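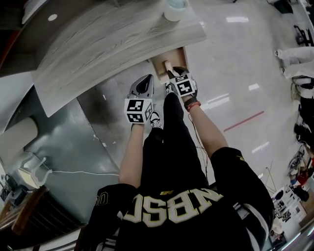

October 21, 2022

Lost most of the afternoon to the right-hand glove. Writing it down tonight while I still remember the order.

Morning was fine. Drawer task, same as yesterday: grip the knob, pull, let go, push shut. We were on 51 good runs by lunch and I thought we might finish the set early. After lunch the right hand started to drift in the log. The track would sit still for a few seconds, then jump sideways by the width of the knob and come back. The left hand was clean the whole time.

First guess was the lights. The floor in there throws the ceiling panels back up, and I have seen glare wash out a marker before. Turned off one bank, ran five more, same jumps. Second guess was the cube mount. Took it off, checked the screws, put it back with a drop of thread glue. No change, and that cost me a new calibration.

Filippos Athanasiadis came down from Grorndale at three and asked to see the raw file instead of the plot. He found it in about ten minutes. Frame 1102 and frame 1765 had the same timestamp. The glove was dropping off the bus and reconnecting, and the Drummond logger was filling the hole with old packets. So the cube was being seen fine. It was the glove data that was wrong, and the merge step believed the glove.

Cause was the cable. It runs down the arm, and every time the elbow goes straight on the pull it tugs at the plug. The latch on the plug is cracked. I could make it drop out on demand by pulling with two fingers.

The part that bothers me is the replay. We had sent a batch to the Suvberg arm before lunch yesterday, and one of those runs made it swing wide and hit the side of the drawer box. I wrote that up as a bad gripper offset. I now think it was the same fault. The speed was capped and no one was near it, but the replay should have refused a file with repeated timestamps, and it didn't. Filippos says the check was in the July version and got taken out because it was slow. It goes back in before anything else is replayed.

Threw out 55 runs, including the 51 I was pleased with – I can't say which ones are clean. Ordered two cables from Bamska, the longer kind. Taped a slack loop at the elbow for now. Shoulder is sore from reaching.

Tomorrow: pull test on both plugs before the first run, then redo the offset page in the fault book.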